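The Inventory of Room 58

The Residence at Esar issued its notice of closure on a Wednesday, in a single paragraph fixed to the inside of every door. Residents were asked to prepare their belongings for transfer to the new building at Benent. Each person was allowed 2 cases. Articles of clothing were to be folded flat, entered on the form provided, and described in terms sufficient for their recognition by a stranger.

The form had been drawn up by the Rodus Transfer Office, which had moved over 2,000 residents in its time and had views on the word "shirt." A shirt was to be entered with its color, its neckline and the length of its sleeves. Under "Condition" the resident could write Good, Fair or Retained. The last of these was intended for articles that no longer served but would be coming anyway.

The resident of Room 58 began after the evening meal. She had been instructed to use a table. The room had been supplied with a bed, and the bed had a bamboo mat over its pink sheet, and the mat was flat enough for the purpose. She placed the form on the windowsill and wrote the date of her arrival in the space meant for her signature. She then crossed it out, and initialed the correction as the instructions required.

The first entries gave her no difficulty. One floral cloth, dark red, green and black, folded. One desk fan, white, small. The fan belonged to her and the wall did not, and she noted that the fan would be packed last on account of the heat. The chargers she entered as a group.

She came to the yellow shirt at the ninth line.
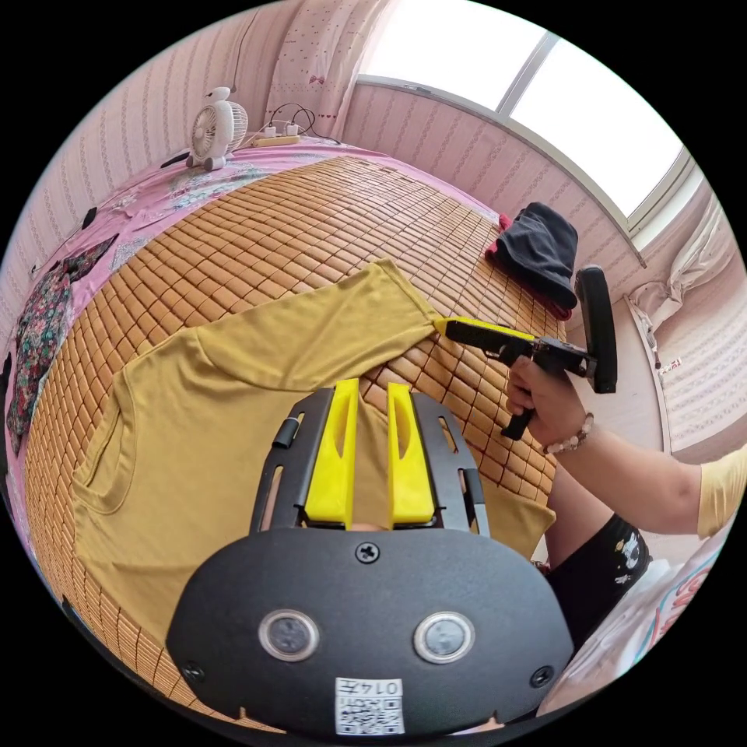 Entry Nine

T-shirt, mustard yellow. Round neck. Short sleeves.

She stopped there for some time. The column headed "Origin" was optional, and until that point she had left it blank. She wrote: Ahuja, the market by the ferry, bought in a pair. The column was narrow, and the last three words ran over into Condition.

The instructions gave the method for a shirt in full. It was to be laid face down, with the sleeves drawn out straight and smoothed from the shoulder. Each side was then to be brought to the center and the lower edge raised to meet the collar. A shirt folded in this way occupied the width of one hand. She had folded shirts in thirds all her life, as her mother had, and she considered whether the office at Rodus would know the difference. She concluded that it would — and folded it in thirds.

At ten o'clock the corridor lights were lowered. An inspector passed along the doors to collect the forms, 80 in all, and paused at hers to read it under the lamp.

"Nothing is entered here for condition," the inspector said.

"It is written over."

The inspector turned the page toward the light and read the line again, moving one finger beneath it. There was a stamp for incomplete forms and a stamp for complete ones, and both hung from the same cord.

"In a pair," the inspector said. "Only one is listed."

"The other went to Benent in September."

The inspector stamped the form complete, wrote Retained in the margin in small capitals, and went on to the next door.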